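Laundry and Clothes Care, Autumn Gallery
Budby House, Vastcombe

Welcome to our gallery page. We put here the pictures and small notes from our work with clothes: washing, hanging, folding, mending and giving out again. The page was last changed on 28 October 2021. Older pages, from February and before, are kept in the archive and can be asked for at the front desk.

Our group started with four people and one ironing board that did not stand straight. Now we have a proper room on the ground floor, with shelves on two walls and a long table by the window. In the last year we sorted 1,642 pieces of clothing. Most of them were shirts and children's wear, and a big part came from families in Vastcombe who moved house or whose children grew quickly. Halima Nyamweya keeps the book where every bag is written down. Please give her your name when you bring something.

Red is the color we receive most, after white. It needs a little patience. For the first washes we keep red things by themselves in cold water, and we look at the trim before we decide anything. A dark trim on a light body is the difficult case. Dark on red is easier, and small differences in shade are not seen so much after washing. 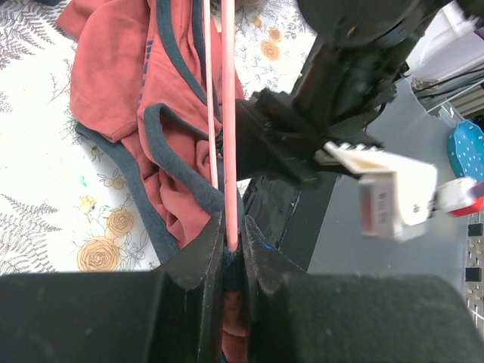

Budby House Clothes Care Group
Coral-red with gray-blue trim, beside two pink rods. Soft fabric like this takes creases easily, but the faint ones usually go away with hanging only.

Some of you asked how we treat garments with printing on them. We turn them inside out before washing and we never put the iron directly on the print. Salim Tanui uses a thin cotton cloth between the iron and the garment, and he presses without moving from side to side. If the print has already started to crack, we leave it and do not iron that part at all.

For trim, our rule is to shape it by hand while the garment is still damp. Pull gently along the band, a short piece at a time, and let it lie. A band that dries twisted will stay twisted, and then it must be wet again. Imani Obura learned this from her aunt in Lagos, who had a tailoring shop there, and she showed it to the rest of us on her first evening.

Mending evenings are still for 10 people at most. We have five good lamps, so two persons share one. Bring your own scissors if you have a pair you like. Thread in red, navy, gray, black and white is in the drawer under the table; other colors you should bring with you. Elibariki Nyaga can help with hems and with lower edges where the stitching has opened.

The next giving-out day will have roughly 83 bags, sorted by size. Sizes for small children are placed nearest to the door. Bakari Nyanda will be at the entrance from the morning and can answer questions about parking.

If you have pictures of clothes you washed or repaired with us, you are welcome to send them for the next gallery. Please write one or two lines about the fabric and tell us if we may use your name.

Back to all galleries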